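Ticket 2937
Project: Sernidik (perception and grasp labeling)
Component: Stormont segmenter, contact detector
Status: Resolved, left open for comments
Opened: May 2023

Summary
Grasp closure is flagged too early on soft folded items when the background is a busy checked print. The label lands before the fingers have taken hold of anything, and everything downstream of it slides.

What I first noticed
Hello all, and thank you for being patient with me on this one, as it took a good deal longer than I had promised. I was running the nightly import on the Bultley server and the summary said 68 clips had a closure label sitting well ahead of the real squeeze. My first thought was that the width signal had drifted again, the way it did in February, so I went and re-ran the calibration on the whole batch (please don't do this on a weekday morning, it ties up the queue for ages and I owe a few of you an apology). The widths came back perfectly fine. So much for that!

Log, in the order I tried things

1. Re-ran calibration. No change.

2. Compared timestamps between the image stream and the width stream. They matched to within one frame on every clip I opened. I was rather hoping they wouldn't, if only to have it over with.

3. Turned off the smoothing filter in Stormont. The early labels moved a little, but in both directions, so I put the filter back.

4. Looked at the contact masks themselves, which I should have done at the very start. On the bad clips the mask for the held item spills out over the bedsheet. The pink and white squares get joined to the edge of the cloth, the mask touches both finger pads while they are still open, and the detector cheerfully reports contact.

5. Swapped in the Ibarra weights, which were trained with more patterned fabric. Much better masks on the gingham, though they had a new trouble of their own: cartoon prints near the item were sometimes taken for a second object. Raising the minimum overlap between mask and pad cleared up most of those.

6. Added a check that contact only counts if the finger width has stopped shrinking for 9 frames in a row. With a thick soft item the width keeps creeping as the fabric gives, so I also allow a small slope. The slope limit is in the config under closure, and I left a comment beside it.

Result
I reprocessed the full set of 953 clips overnight. Of the 68 that were flagged, all but two now have closure where I would put it by hand. The last two have a long pause before the squeeze and the detector takes the pause for a hold. I have marked them for manual labels and would rather not bend the rule any further for their sake.

Things to know if you pick this up
The old weights are still the default on the laptops, so pull the new config before you compare numbers with mine, or we will be talking past each other all afternoon. Anyone with cached masks needs to clear them as well. The cache does not notice when the weights change, and that deserves a ticket of its own, which I will write up as soon as I've had some lunch.

If you have clips on striped or spotted bedding I would be very glad of them. I have only tested the new overlap value on checks and on plain sheets, and I'd feel a good deal easier with a bit more variety before this goes into the release branch.

Attachments

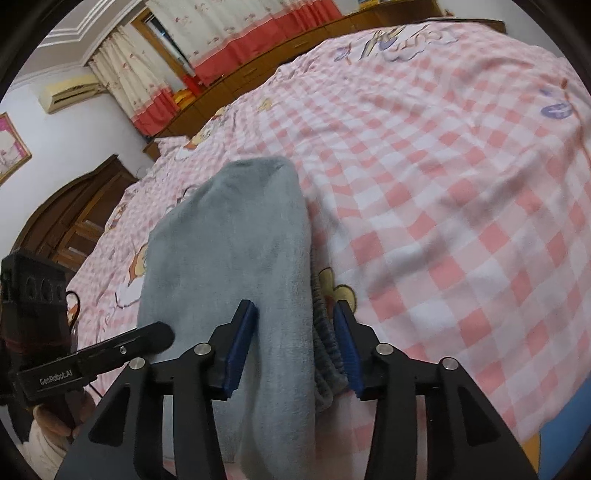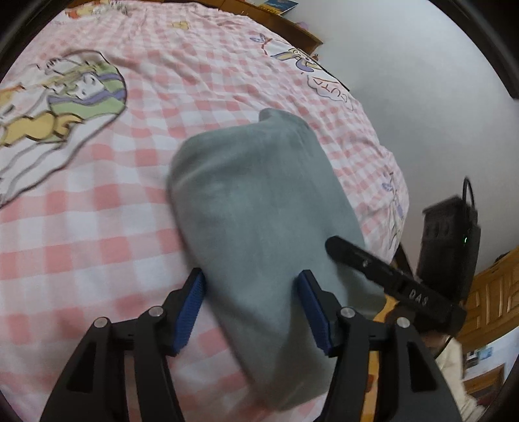

Attachments 1 and 2: blue finger pads against soft folded fabric, pink and white gingham sheet behind.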